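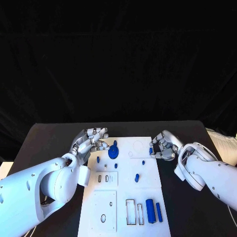 Das Fekula-Brett: Bildergalerie aus der Werkstatt Kurkwood

Auf dieser Seite zeigen wir unser Übungsbrett und die blauen Teile, die dazu gehören. Wir arbeiten mit dem Brett seit November, und inzwischen gibt es dazu so viele Fragen von anderen Gruppen, dass ich die Antworten gern an einer Stelle sammeln möchte. Die Texte habe ich geschrieben, Bhupendra Bajpai hat sie gelesen und an einigen Stellen verbessert. Wenn noch ein Fehler im Deutsch geblieben ist, dann ist er von mir.

Karine Melnyk

Wie das Brett aufgebaut ist

Das Brett ist weiß und rechteckig. Feine Linien teilen es in Felder, und auf der Grundfläche liegen mehrere dünnere weiße Platten. Für mich war das am Anfang ein wenig verwirrend, weil alles Weiße gleich aussieht. Wenn man einmal mit der Hand darübergeht, versteht man die Höhen viel besser als mit den Augen.

Den ersten Entwurf hat Réjean Marchand gezeichnet, noch mit Bleistift und auf kariertem Papier. Er wollte ein Brett haben, auf dem man verschiedene kleine Handgriffe nacheinander üben kann: einsetzen, herausziehen, drehen, an einen anderen Platz bringen. In seiner Zeichnung waren alle Felder gleich groß. Das hat uns nicht gut gefallen, denn für die großen Teile war zu wenig Platz und für die kleinen zu viel. Der zweite Entwurf hat deshalb quadratische und längliche Felder gemischt, und bei diesem sind wir geblieben.

Der Name Fekula kommt auch von Réjean. Was er bedeuten soll, weiß ich bis heute nicht.

Der Platz auf dem Tisch

Das Brett liegt bei uns auf dem dunklen Tisch mit dem schwarzen Vorhang dahinter. Diese Ecke benutzen wir gern, denn das Weiß und das Blau sind dort sehr deutlich zu erkennen. Vor hellem Holz hatten wir es auch probiert, und mir persönlich hat es wärmer gefallen, aber die kleinen Stifte hat man schlechter gefunden.

Eine Sache zum Ausrichten: Wir legen zuerst das Brett hin und dann erst die Teile darauf. Wer es umgekehrt macht und das volle Brett noch ein Stück schiebt, hat danach umgefallene Stifte. Wayne Perron legt das Brett sehr genau parallel zur Tischkante. Ich lege es manchmal ein bisschen schräg, und für die Arbeit macht das keinen Unterschied, obwohl wir darüber schon länger gesprochen haben, als es das Thema verdient.

Farbiges Licht

Im weißen Licht ist das Brett leicht zu lesen. Unter Magenta wird es schwieriger, denn alles, was weiß ist, bekommt einen rosa Ton, und die Linien zwischen den Feldern treten zurück. Man orientiert sich dann mehr an den Öffnungen und Schlitzen. Ich finde das farbige Licht sehr schön, muss aber zugeben, dass meine Augen nach einer halben Stunde müde werden.

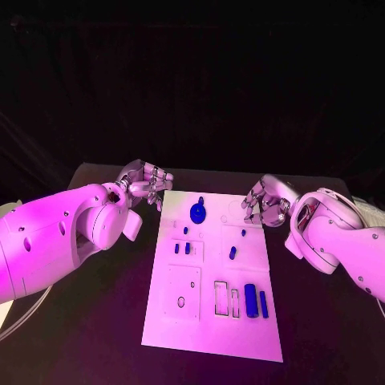
Das Brett unter magentafarbenem Licht, mit blauen Stiften, Knöpfen und Zylindern in den Feldern. Dazwischen leere Löcher und Schlitze.

Sheldon Arsenault hat vorgeschlagen, die Felder zusätzlich mit Buchstaben zu beschriften. Wir haben es auf einem Stück Papier ausprobiert, das wir neben das Brett gelegt haben, und für neue Personen ist so ein Plan wirklich eine Hilfe. Auf dem Brett selbst möchten wir keine Schrift haben. Der Plan liegt als Kopie im Ordner und wird bei jeder Änderung neu gezeichnet, meistens von Sheldon, der die schönste Handschrift von uns hat.

Die blauen Teile

Das auffälligste Teil ist die runde Scheibe, die wie ein Zahnrad geformt ist und in der Mitte eine erhöhte Nabe hat. Gäste fragen fast immer zuerst nach ihr. In unserer Liste heißt sie einfach »Rad«.

Die Stifte sind klein und blau, und sie stehen aufrecht. Bei den Stiften passiert am meisten: Sie rollen, sie fallen vom Tisch, und einmal haben wir einen Stift im Umschlag von Waynes Hose gefunden, nachdem wir den ganzen Boden abgesucht hatten. Im Lager haben wir Ersatz, und jedes Ersatzteil bekommt die gleiche Bezeichnung wie das Original, damit die Liste kurz bleibt.

Auch eine kleine graue Mutter aus Metall gehört dazu. Neben den blauen Teilen wirkt sie sehr bescheiden, und man übersieht sie leicht. Bitte beim Einräumen an sie denken!

Die Liste führen wir auf Papier und zusätzlich in einer Tabelle. Die Bezeichnungen haben wir absichtlich einfach gewählt. Früher standen dort lange Wörter wie »Zylinderaufnahmeelement«, und ich habe jedes Mal nachfragen müssen, welches Teil gemeint war.

Noch einmal farbiges Licht, diesmal Violettblau

Bei violettblauem Licht sieht das Brett lavendelfarben aus. Für die Übung ist das nach meiner Meinung die schwierigste Farbe, denn das Blau der Teile und die Farbe des Lichts liegen nah zusammen. Die Form hilft dann mehr als die Farbe. Der runde Knopf am oberen Rand mit dem kleinen Stiel ist gut zu finden, der winzige blaue Stift darunter verlangt schon mehr Geduld. Weiter links, nahe am Rand, steht noch ein kleiner weißer Stift. 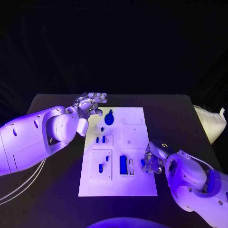

Einräumen nach der Arbeit

Nach der letzten Übung räumen wir das Brett sofort ab. Bhupendra hat dafür eine Reihenfolge eingeführt, und sie hat sich bewährt:

Zuerst die kleinen Stifte in die Dose mit dem Schraubdeckel legen.
Dann die Mutter in ihren eigenen kleinen Beutel. Der Beutel kommt auch in die Dose.
Danach die runden Teile, flach und nebeneinander.
Die dünnen Platten abwischen und mit einem Blatt Papier dazwischen stapeln.
Am Ende das Brett selbst mit einem weichen Tuch reinigen und in Fach 13 stellen.

Für das alles braucht eine Person 25 Minuten, wenn sie es ruhig macht. Zu zweit geht es kaum schneller, aber es ist angenehmer. Bitte keinen Reiniger mit Alkohol nehmen, auch nicht für einen hartnäckigen Fleck. Wir hatten auf einer älteren Platte danach eine matte Stelle, und sie ist nicht mehr weggegangen.

Ausleihen und Besuchen

Das Brett kann man bei uns ausleihen, aber nur zusammen mit der Dose und der Liste. Die Gruppe Fandton hatte es im letzten Winter für drei Wochen und hat es vollständig zurückgebracht, sogar mit einem neuen Tuch. Wer es mit der Post bekommen möchte, muss leider warten, bis wir einen stabileren Karton haben. Der jetzige ist an zwei Ecken weich geworden.

Am Freitag ist die Werkstatt bis 19 Uhr offen. Man darf vorbeikommen und die Teile in die Hand nehmen, eine Anmeldung ist nicht nötig. Nur wenn mehr als drei Personen zusammen kommen, schreiben Sie uns bitte vorher, der Raum ist nicht groß.

Was als Nächstes kommt

Réjean zeichnet gerade an einer neuen Platte mit schmaleren Schlitzen. Ich hätte gern auch Teile in einer zweiten Farbe, am liebsten Gelb, aber darüber sind wir noch nicht einig. Sobald die neue Platte fertig ist, ergänze ich diese Seite.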